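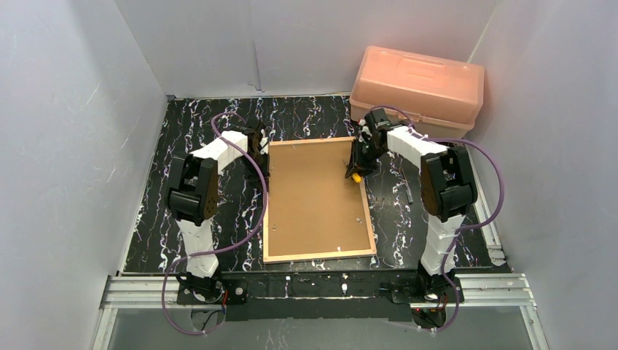 What happens to a cork board when the notices come down?
Somebody has to decide whether to clean it, flip it or throw it out, and in Drendgate that decision took from May until the end of the summer.

Drendgate's bulletin boards to get a second life
02/09/2024

The Drendgate community center will keep its old cork boards after all, ending a debate that ran longer than several of the notices once pinned to them.

The center on Evis Street had planned to replace the lot with wall-mounted screens. A quote arrived in May. The plan has not been mentioned much since. What the center will do now is take the boards down in batches, brush off the cork, tighten any frames that have worked loose and put them back up before the fall class sign-ups begin.

The first 18 boards are due back on the walls this month. The remainder, including the long one outside the pottery room that has advertised the same used canoe through two changes of phone number, will follow as time allows.

Clearing them has been an education. The front hallway board alone gave up 174 pushpins and thumbtacks, most of them holding nothing. Under the top layer of flyers was a second layer of flyers, and under that a schedule for a ballroom class that stopped meeting years ago. A lost-cat poster was set aside until word came that the cat had been found, had lived well and had since moved to Stiroser with its family.

Cork takes a pin and mostly forgets about it, but it does hang on to crumbs, staple ends and little scraps of torn paper. A light-colored board shows every one of them. The center's advice for anyone doing the same job at home is to lay the board flat, go over it with a soft dry brush and leave the water in the sink. A slightly crooked frame can usually be squared up with wood glue and an evening of patience — two evenings if the glue is old.

New rules come with the clean boards. Each notice gets one pin per corner and 10 weeks of wall time, after which it goes in the recycling whether or not the piano has sold. Notices must be dated. Glitter is discouraged.

The Didenko Room, home to the quilting group, has asked to be exempt from the time limit, on the grounds that a quilt takes longer than that. The request is under review.

Spare boards will be sold at the front desk for 97 cents each — pins not included, though there are plenty to be had if you ask.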